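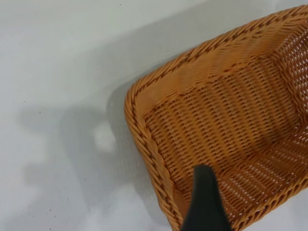 Orsolya Balogh wrote to say that she'd tried my salt trick on the Easter altar cloth and the wax came up fine, but the red wine mark next to it didn't budge, and should she just boil the thing?

Please don't boil it, Orsolya! Old linen can take a lot, but boiling a stain you haven't treated first can set it for good. I've washed the cloths for our chapel at Guvholm for six years now and I've ruined two of them, both by rushing.

For wine I start with cold water, poured through from the back of the cloth, and then a soak in cool water with a spoonful of oxygen bleach (plain white linen only, never anything with coloured embroidery or gold thread). Leave it overnight. If there's still a shadow in the morning, do it again. I once did three soaks on a cloth from Villalobos and got it perfectly white in the end.

Wax is easier. Put the cloth in the freezer for an hour or so, crack off what you can with the back of a butter knife, then iron what's left between sheets of plain kitchen paper. Keep moving to a clean bit of paper or you'll iron the wax straight back in — ask me how I know.
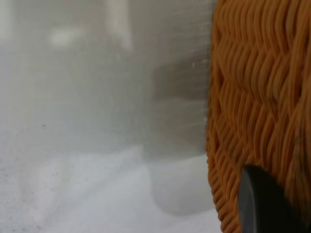

Can I use starch on a cloth that's going away until Advent?

Leave it out. Starch can yellow in the cupboard and it attracts silverfish, so wash the cloth, rinse it well, put it away soft and starch it the week you need it.

And roll, don't fold. I use cardboard tubes from the fabric shop, covered in acid-free tissue, and the creases just don't happen. The smaller linens I do still fold, in thirds, but I refold them somewhere else every few months. 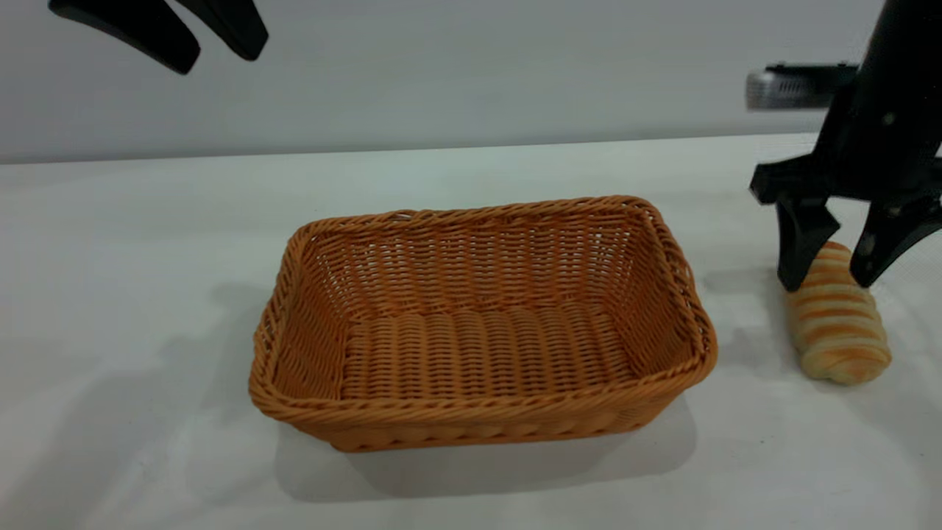
Rectangular woven basket with a thick rolled rim.

Ezequiel Pacheco asked last time about brass candlesticks. Hot water from the tap melts the drips off nicely, but stand them in a washing-up bowl and tip the water away outside once the wax has set and you've lifted it out. Wax down the sink is a plumber's bill! Polish afterwards with a soft cloth, and keep the polish well away from the linen.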